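Gripper drops towel after the fold - pads or wrist?
Shared Workshop Builds > Arms and Grippers

kbiwott
Monday, January 5, 2026

Good evening all. I am building a two-finger gripper for the arm at our shared workshop, and the job I have chosen is towels. The fingers are black plates with brackets, the pads are bright green, and a small camera sits at the wrist. The servo is a Fornum, bought used, and the controller board is from Okura.

My problem is this. The gripper closes on a dry terry towel and lifts it without trouble. When the arm turns the wrist to lay the towel down, the bottom layer slips out first, and then the rest follows. With a thin kitchen cloth it does not happen. I have raised the closing current from 200 to 475 mA and the result is the same, only the servo becomes warm.
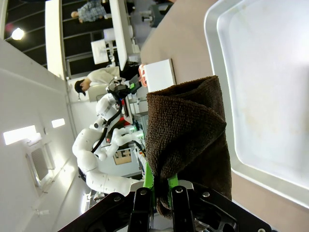

I took the towel in a bunch because a flat edge gave me even worse results. The two pads do not meet at the same height, the right one is lower. I made it like this on purpose, so the cloth makes a small bend between them and holds better. Maybe this was a mistake, I am not sure any more.

What would you change first, the pads or the wrist movement?

Kipchumba

jonalyn_o

Pads first. If they are not at the same height, one layer is pressed and the other one is only resting there. A thin cloth forgives this. Terry has loops, so the pad holds the loops and the base of the fabric can still move. Make the pads equal and try again before you touch any code.

shemweta

I don't agree with Jonalyn. I ran offset pads for one year on a Bastos arm and they hold thick fabric better than equal ones. In your picture there is a flap hanging past the fingers, and that flap is weight on one side. Turn the wrist and it pulls. I would slow down the rotation to half and grip closer to the middle of the towel.

kbiwott

Thank you both. Obadia, how soft were your pads? Mine are printed in flexible filament, and I did not put any texture on them.

shemweta

Soft silicone, poured in a mold, with small ridges across. Printed ones were too slippery for me. I changed them after 100 cycles or so I wrote in my notes, and the silicone ones did 3,000 before the first tear.

jonalyn_o

So it was the silicone that helped you and not the offset :) You changed two things together.

shemweta

Fair point. I changed them in the same week. But I still would not go back to equal pads for towels.

faith_k

Can I ask a simple thing? Kipchumba, are the finger screws tight? We had the same slipping on the Wurken gripper in our space, and it was one finger that opened a little under load. You can check with the power on and the gripper closed on a block of wood. Push the finger sideways with a stick, not with your hand please.

kbiwott

Faith, I checked now. The left finger moves a little, maybe the thickness of a fingernail. The right one does not move. I tightened the screw and put thread lock, so I must leave it until tomorrow.

Then my plan is first the same test with the same pads, and after this ridged pads with the same offset. Equal pads will be the third test, so Jonalyn can be right also. I will change only one thing each time.

jonalyn_o

Good plan. Please write down the current too. 475 is a lot for that servo if it holds for a long time. I cooked one last May and it was not cheap.

kbiwott

I will go back to 200 for the first test. Results tomorrow night, if the thread lock is dry.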